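Clarnow Counter Chores
Data card, last edited Dec 22, 2024

Summary

Clarnow is a set of recordings of robot arms doing drink-counter chores: picking up cups, holding lidded cups, putting drinks in carriers, handing them over. We built it to check one question. Can an arm do a shift's worth of small jobs at a coffee counter yet? Our short answer is no, but some of the jobs are close.

Contents

1,335 episodes were recorded in November. We dropped 15 for missing joint data, which leaves 1,320. Views come from wrist cameras and from fixed cameras at the table. Of the episodes kept, 117 end in a handover to a person and 97 are marked as failures.

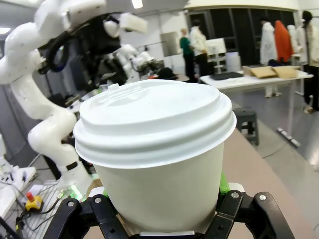

Paper cups are harder than they sound. Squeeze too much and the wall buckles, which can pop the lid. Squeeze too little and the cup slides when the arm speeds up. Grip force is logged in every episode under grip_n. Values before the first contact are noise and should be ignored.

Labels

Each episode has a task name, a start and end time, and a result: done, partial or failed. "Partial" means a person had to step in. Spills are always failed, even when the cup reached its spot. Labels were made at Hurnico and checked once at Drirel. The two sites disagreed most on handovers, where it is hard to say when the arm's job ends and the person's begins.

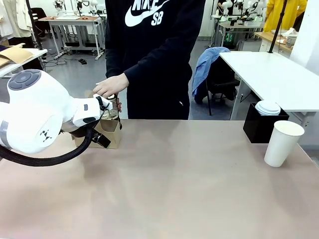 Fuchs wrote back on the first draft that a handover shouldn't count as a finished chore at all: "The customer is doing the hard part. Score the carrier placement and the release separately, then see how the numbers look." Release now has its own field, release_ok, in version 2. The old result field is unchanged.

Known limits

People at the table knew the task and were patient with it. Wiping, restocking and clearing up are not covered. Don't use the failure rate here as a guess for a real shop.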